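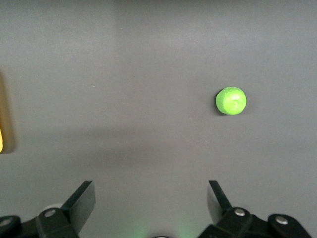
Green one, on the gray tabletop.

Tuesday, after lunch

Glaze notes before I forget them. The Treltow clear crawled again on the small bowls, same spot as last time, just under the rim. I mixed 2177 g of it this morning (odd number, I was using up the last of the bag) and sieved it at 100 mesh, so lumps aren't the problem. I think I'm laying it on too thick where the two dips overlap – and those bowls had been sitting on the open shelf by the door collecting dust for ages. Wiped the next batch with a damp sponge and left them to dry overnight before dipping. We'll see!

Test tiles: 36 done, numbered on the back in iron wash. Please don't stack them face to face, whoever is loading. Tile 197 from the older series is still missing and it's the only decent celadon we ever got out of the Magnusson kiln, so if it's in your apron pocket, I'd love it back.
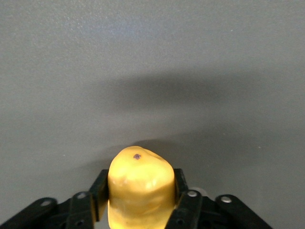 Photo: Clinside workshop

The slow cooling schedule looks worth keeping. I held a bit longer on the way down and the matte came out buttery, no pinholes on the flat pieces, a few on the mugs (handles again, grr). Next firing I want to try the same hold with the Tritell white underneath and a thinner coat of clear.

Still to do: more cones, new sponge, scrape the bottom shelf. The wax resist is getting gluey too – add it to the order.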